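From: Ayantu Weldu
To: Shared Workshop Automation List
Subject: Re: [workshop-automation] Kitchen table build, status and open items
Date: June 2018

Dear members,

I am replying to Mr. Leclerc's message on behalf of the Pulis workshop group. His questions are quoted below, each followed by our response. The three views of the bench are placed first, as several members asked to see the working area before commenting.

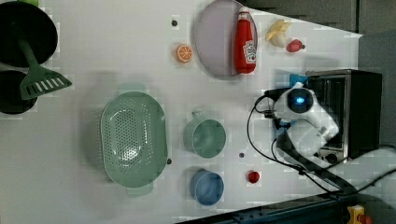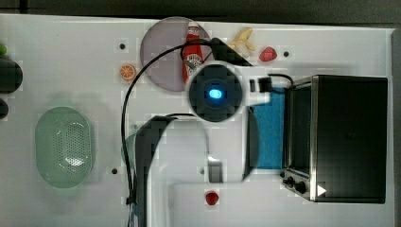
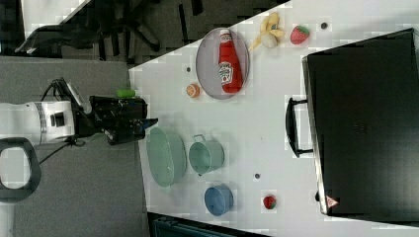 On Monday's budget sheet the build is still listed under its old name, Fisine. Please use Prukelis in all further correspondence, including purchase requests.

Régis Leclerc wrote:

> I have read the January notes and would like clarification on
> several matters before the group approves further spending.
> First, is the arm to remain on the present table, or will it be
> moved to the heavier bench by the rear wall?

The arm will remain where it is. The heavier bench is needed for metalwork, and filings are not acceptable near the joints. The table top has threaded holes, which we use to fix test pieces when required. Members are asked not to drill additional holes in the top without written agreement from the group.

> Second, the notes give 464 trial runs but do not say how many
> were carried out with the current control software. I do not
> believe the figure is useful without that information.

The point is accepted. All 464 runs were made with the previous version. Runs made with the current version are being logged separately, and the two logs will not be combined. A run is entered as complete only when the object has been released at its destination and the arm has returned to its rest position. Runs stopped by the operator are entered as stopped, whatever the position of the object at that moment.

> Third, what is the expected final cost? I should like to see a
> figure that includes the parts donated by members.

The amount spent to date is $1,997. This covers replacement bearings, the power supply, cable and fasteners. It excludes donated parts, for which we hold no receipts. Members who donated parts are invited to send me a fair value for each item, and I will circulate a second figure when the replies are in. The Verbeke order has not been placed and is not included in either figure.

> Fourth, I remain concerned about the cabling. On my last visit
> a cable caught during a wrist rotation and the session had to
> be stopped.

We share this concern. The cable is presently carried on the outside of the arm with enough slack for full wrist travel, and the slack is itself the difficulty. Two remedies have been proposed. The first is a set of printed clips along the forearm. The second is a spring return mounted overhead, which would take up the slack but would require a bracket on the ceiling beam. The group prefers the clips, as they can be removed without tools. Until they are fitted, wrist rotation is limited in software to half of its normal range, and this limit is not to be changed by individual members.

> Finally, may members bring their own objects for testing?

They may, subject to 3 conditions. Objects must be clean, must contain no liquid, and must not be made of glass. Objects left in the workshop will be treated as donated to the project.

Two further items require a decision from the list. The emergency stop is within reach of the operator's chair but not of a person standing on the opposite side, and we propose to add a second button there, wired in series with the first. We also propose that no session be run by one person alone. Objections to either proposal should be sent to the list and not to me privately, so that they form part of the record.

The wiring diagram has been revised and a printed copy is in the project binder. Earlier copies should be discarded.

Respectfully,

Ayantu Weldu
Pulis Shared Workshop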